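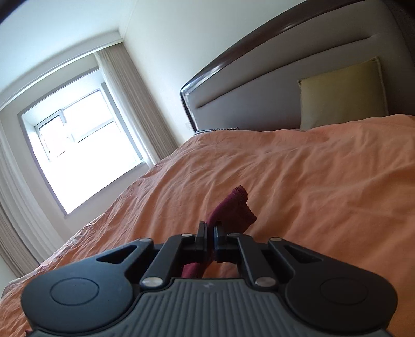
Maroon one next. Orange duvet still needs shaking out.

Folding thread. It's Monday, I have the whole bed as a folding table and 4 loads to get through. Going to post as I go so I don't quit halfway like in February.

Rule one, bed gets made first. Well, sort of made. Duvet pulled up so there's a surface. Yes it's wrinkled. It's going to have laundry dumped on it, it can be wrinkled.

Somebody asked why not a table. Table's too small and it's in the kitchen and the kitchen has crumbs. Bed is the right hight if you kneel, bad hight if you stand. I kneel on a pillow. An old one.

Light colors on a dark cover, dark colors on a light cover, that's what my aunt used to do. Orange works for nearly everything. Dark red on orange shows up great, you can find the hem without turning on a lamp.

Curtains open before I start. Navy and black look identical to me in bad light and I've gone to work in one of each. Socks I mean.

OK the method for anything soft and floppy – pick it up by the middle, let it hang, give it one shake. The corners drop on their own. Then lay it down and fold from there. Way faster than hunting around for corners while it's in a heap.

Doesn't work on fitted sheets. Nothing works on fitted sheets. Mine get rolled up and shoved inside the pillowcase and I feel fine about it.

Load one done. All towels. Thirds the long way, then in half, then in half again. Fold side faces out on the shelf. This is the only thing I'm picky about.

Replying to the person who says thirds is wrong: what size is your shelf? Mine is the narrow Skoststead one, the hall unit, and halves hang off the front by a good bit. If I had a deeper shelf I'd do halves. I don't love thirds, it's just what fits.

Break. Coffee. Back in 9 minutes, timer is on.

It was more than 9 minutes.

Load two is tops. I don't fold tops super small anymore. Did the stand-up-in-the-drawer thing for a year and every time I took one out the rest fell over like a bad bookshelf. Now it's flat stacks, heavy ones at the bottom, and one drawer for the stuff I wear every single week.

Headboard update for those who asked last time: still hanging wet-ish things over it, still a bad idea, upholstery doesn't dry fast and then you've got a damp headboard AND a damp shirt. Bought the Prusside folding rack instead. It's fine. One leg wobbles. Goes behind the door when it's shut.

Also do not put dark reds in with anything you like until they've had a few washes alone. I ruined a cream pillowcase this way. It's now a pink pillowcase. I use it for the fitted sheets, see above.

To test it – wet white rag, press it on an inside seam, hold it there a bit. Color on the rag means it washes alone. Nothing on the rag, it can go in with the darks, cold. I still do one extra by itself because of the pillowcase.

Question in replies about orange fading. Yes it will if it sits in sun all day. I flip the duvet cover over when I change the bed so both sides go at the same speed. Curtains shut in the hot part of the afternoon helps too, mostly I forget.

Load three. Mixed, the worst kind. Sorted it into piles by room first, not by person or type. Bathroom, bedroom, kitchen. Then I only walk down the hall once per pile. Used to walk back and forth with two washcloths in my hand like I was paid by the mile.

Things found in pockets so far: a receipt, a hair tie, a bus ticket that went through the wash and came out as a little hard pill.

The receipt is from Hájek, the fabric place by the station, so that's where I got the remnant. Been wondering. If you go, look in the bin at the back, the end-of-roll peices are cheap and most are big enough for a cushion cover.

Load four and I'm getting sloppy. Pants over the back of the chair. Will deal with them tonight. Will I? We'll see.

Big stuff last. Blankets I fold on the bed, not in the air. Lay flat, fold in from one end, smooth it with your forearm as you go so the air comes out. Forearm, not hand, covers more. Then turn it and do the other way.

If it won't go in the closet it's usually air. Kneel on it.

Storage bag question, answering once for everybody: cotton bags, the zip kind, from Skeltutlow. Not vacuum bags. I had a feather duvet in a vacuum bag over one summer and it never puffed up right again. Might be fine for synthetics, no idea, only have the one.

Last bit – shake the duvet out properly. Hold two corners, one big snap, let it land, walk around and pull the far side straight. Don't iron it. If the wrinkles bug you spray a little water on and smooth by hand, gone by bedtime mostly.

Bed is a bed again. Pants still on the chair. Going to eat somthing.

Filed under: Home & Laundry, Bedroom, Threads

Print this thread | E-mail this thread

More recent threads
Closet shelf redo, part 2
What goes in the wash alone
Getting wax off a pillowcase
Narrow hallway storage, what worked
Curtains: wash or dry clean?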